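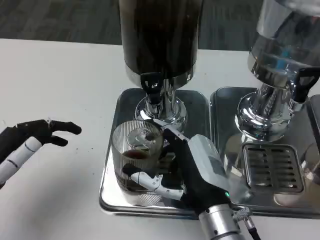

Issue 8

Eight Small Crime Films Come Home

The Ovetti pictures were made quickly, shown as the second half of a double program, and then forgotten. In May the label Pluker will put all eight of them in one box, 448 minutes in total, with new transfers and a booklet. I met the producer of the set in the upstairs room of the Nova cinema, where the last of the films had just been projected for the subscribers.

She was tired and in good mood. She had slept little, she told me, because the check discs had arrived the evening before and she wanted to see everything to the end, also the menus. "People laugh when I say that I watch the menus," she said. "But if the menu music is too loud, you hate the box before the first film starts."

I asked her how she discovered the films. She answered that she did not discover them at all. Her label had bought a group of rights for a different reason, to get one comedy which they wanted very much, and the Ovetti titles were in the same contract. For a long time they were only lines on a sheet of paper. Then somebody in the office put on an old tape during lunch, the one about the night train, and the lunch became quite long.

"It is a film without any fat," she said. "A man gets on the train with a suitcase, and at the second station he has the wrong suitcase. You know this after four minutes. A modern film would need half an hour for it, and there would be a flashback to his childhood."

The tape was not good enough for a disc, of course. The search for better material took two years. The negatives of five films were in an archive, in boxes with the correct titles on them, and this was the easy part. For the other three there were only projection prints, and the best of these came from a closed cinema in Urquijo, where they had been stored under the stage. One reel was labeled with the name of a cartoon. She opened it only for the reason that she had already driven so far.

I wanted to know if the prints had suffered much. "The train film has a scratch through the whole third reel," she said. "We made it softer. We did not remove it completely, because then the rain in the window also starts to disappear, and I prefer a scratch with rain."
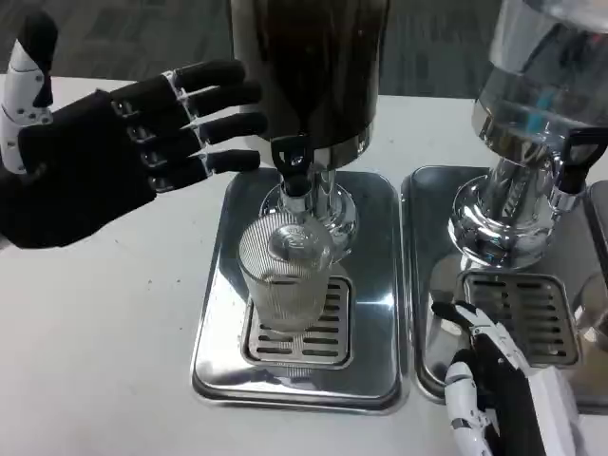

One subscriber at the screening saw it differently, and told me on the stairs that a scratch is a scratch, that he pays for a restoration and would like to receive one, and that rain can be "looked at again, frame by frame, if a person has patience." He bought the box anyway.

When I repeated this to the producer, she nodded several times. She has had this conversation before, also by letter. "He is right that patience helps," she said. "But patience costs money every day, and we print 900 copies. I can calculate the day when we must stop." Each copy will carry its number on the back. She does not plan a second printing, although a cheaper edition without the booklet is possible later, if the rights owner agrees.

We spoke then about the order of the films in the box. I had expected that they would go by the year of production. She decided on another way, and the first disc opens with the fifth film, the story of the false notary. It is the one with most humor, and she believes that a new viewer will forgive the others their slow places if he has laughed first. The two oldest films are together on the last disc, with the longest commentary. "I know that some people will take the discs out and watch them by year," she said. "That is allowed. The box does not close itself."

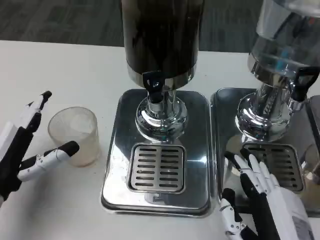 Beverage dispensers on the white table

The commentaries were a difficult question. Pluker had planned to have one for every film, but nobody from the original crew could be found for the later titles, and she did not want to fill the space with a voice that reads from a lexicon. So four films have a commentary and four do not. For those without, the booklet gives a longer essay — and for the notary film also the complete list of scenes that were cut for the evening showings. The cut scenes themselves are lost. She said this sentence very quickly, and I had the impression that she had hoped for them longer than was reasonable.

There was also a discussion about the language. Two of the films were shot with one group of actors and dubbed for export, and the export version has a different ending, where the thief telephones the police by himself. Both endings are on the disc. The subtitles are new and they follow the original dialogue, also in the places where the dubbing made a joke that is better. "It hurt me," she admitted. "There is a line about a hat. I put it in the booklet, so it is saved." 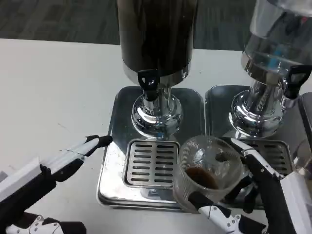
My own question, the one I had brought from home, was about the light. The Ovetti films are very dark, and on the old tapes the faces come out of a gray soup. In the new transfers there is real black, and inside the black there are small, hard points of white, on a door handle or a pair of glasses. I asked if this was how the audience saw it at that time. She thought about it and then spoke of shiny things in general, for example the chrome foot of a drink dispenser, where you find the room and the table again, only curved. A good print keeps this, she said. You see the lamp in the metal, and you see that the lamp has a shape. On a bad copy there is only a white spot. For the scene in the hotel bar they compared two prints during an entire afternoon, and they chose the darker one for exactly this reason, even if the waiter in the background is now difficult to find.

I told her that I had not noticed any waiter. "He is important," she said. "He has the suitcase in the end." Then she asked me please not to write this, and after a moment she said that I could write it, since the film is so old and the title already tells half of the story.

The next project is not announced. She would only say that it is a comedy, in color, and that the sound exists on a different continent from the picture. The contract is signed for one of these two parts. Before I left, she gave me a check disc of the notary film and asked me to listen to the menu.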